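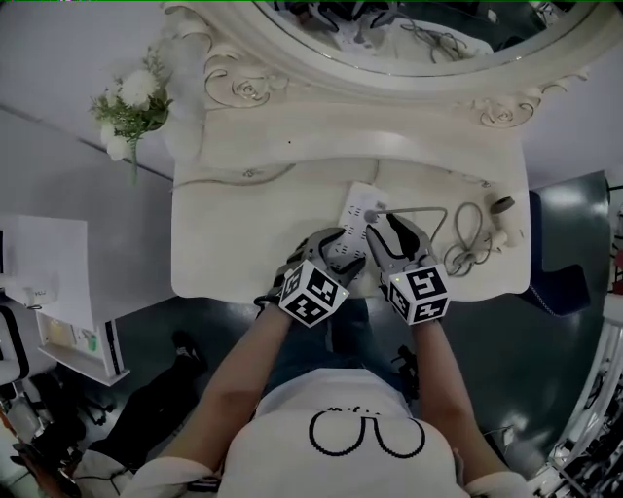 Chapter 8
Cords, Strips, and Other Things That Multiply

Every household owns at least one table that was bought for something nicer. A vanity with carved roses and an oval mirror is made for hairbrushes and long looks at oneself. Give it a few months and it will be holding a power strip, a round gray plug, and a heap of gray cable, which the mirror kindly shows you a second time.

In Chapter 7 we dealt with objects that stay put when you set them down. Cords are a harder case. They have two ends, a memory for every bend you ever gave them, and a talent for ending up under whatever you need next. Students who can fold a fitted sheet have been known to give up on an extension cord.

This chapter treats the cord as furniture: something with a size, a place, and a proper way of being put away. We start at the strip, where most of the trouble collects, and work outward along the cable to whatever it feeds. Section 8.2 covers coiling, including the over-under method and the elbow wrap, a habit we would like you to lose by page 134. Section 8.3 looks at storage and compares the Kollero box, the Joronent wall hook, and the plain drawer — still the favorite, and still a mess.

Before you read on, pick one surface at home where a cord lies loose. Trace it by hand from plug to far end without lifting it off the table. Write down where it crosses itself and where it crosses something else. The households in our Stokach survey reported up to 74 such crossings on a single desk, so don't be shy about your number.

Words to know: slack, strain relief, lay, bight, kink

8.1 Reading a Tangle

A tangle is rarely a knot. Pull on it and it soon will be, so put both hands in your lap for a moment and look for the loose end first.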